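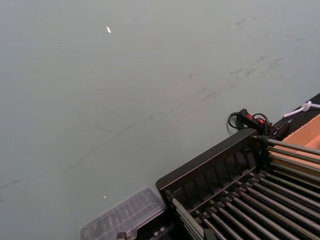

Annatjie Buthelezi's view, delivered over the phone before I had finished explaining, is that the stop button did its job perfectly and I should be asking who decided what its job was. I knew who had decided. I changed the subject to the weather in Clernville.

The weather was sleet. It was Sun 23 January and the unit has one heater, so I'd been standing closer to the roller grill than I needed to, which is how I came to notice that it was still going.

For those who have wandered in since the last post: the arm is called Gallagher, the software that tells it where to go is called Idix, and the aim is for the one to turn up at the other end of a counter with a sausage. We have been practising with lengths of rubber hose filled with sand. They weigh about what a sausage weighs and nobody tries to eat them, apart from one visitor who had one halfway to the mustard.

The fault itself was dull. On pick 773 Gallagher came down too low, missed the hose and pushed the gripper sideways into the gap between two rollers. It was moving at 100 millimetres a second, the speed we'd picked because it felt polite. The rollers were turning, as rollers will. One of them got hold of the rubber pad on the left finger and started trying to take it somewhere.

I hit the stop. I was pleased with how fast I hit it. Gallagher froze, the brakes came on with their usual clunk, and the grill carried on chewing the pad with the arm now locked in place and unable to get out of its way.

So there you have my safety system. In an emergency it holds the robot's hand firmly in the machinery.

The grill is on its own supply with its own switch, the black one with the red bits that sits on the table just beyond the end panel with its cable wound about it. I'd always meant to bring it into the stop circuit. There is a line in my notebook saying "grill on stop??" with two question marks, as if somebody else might come along and answer it. To reach that switch I had to lean across the table, past a stationary arm and over a hot grill, with my sleeve flapping. I managed it. I'd like to say I thought carefully about the alternatives first, but what I thought was a short word.

Damage: one finger pad, a bent finger mount, and a smell that lasted through to Monday. The grill is fine. It looks as if it would do it again.

Ihor Lysenko came over to go through the log with me and went straight past the bit I was embarrassed about to find a worse one. The run was meant to be 1417 picks, left going while I did the accounts on the other side of the room. Idix had been recording the height at which the gripper touched each hose, and it had been creeping downwards since before pick 400. A tiny bit each time. The software wrote every one of those numbers down neatly and did nothing about them, because I'd never told it that a number could be bad. It only knew about missed picks, and until 773 there hadn't been one.

The creep came from the wrist. Two of the screws on the gripper plate had worked loose, and the whole thing was sagging. Ihor could waggle it with one finger, and did, several times, looking at me.

I wrote to Ekent, who sold us the gripper, mostly to ask the price of a new mount. Their reply included the mount, the screws, and a page of the manual about checking the plate every week. It is a perfectly clear page. It was in the box.

What has changed so far. The grill now goes through a relay on the stop circuit, so one button kills the rollers and the arm together. Stopping the rollers doesn't make them cool, and I've written that on a bit of tape stuck beside the button. Idix now halts if the touch height wanders by more than a couple of millimetres from where it was at the start of the run. The screws have thread lock on them and a paint line across each head, so I can see if they've turned.

What hasn't changed: I still don't have a decent way of freeing the arm after a stop. The brakes hold until the controller restarts, and the controller takes its time. Annatjie wants a brake release by the door, where a person could reach it without leaning over anything. Ihor thinks a brake release lets the arm drop on to the rollers, and that we'd be swapping a finger pad for a wrist. They're both right, and they've both been copying me in.

For now we're running with the grill cold and the speed halved, and I do the accounts standing up, next to the button. If anyone has fitted a counterbalance to a small arm without it ending up the size of a wardrobe, the comments are open.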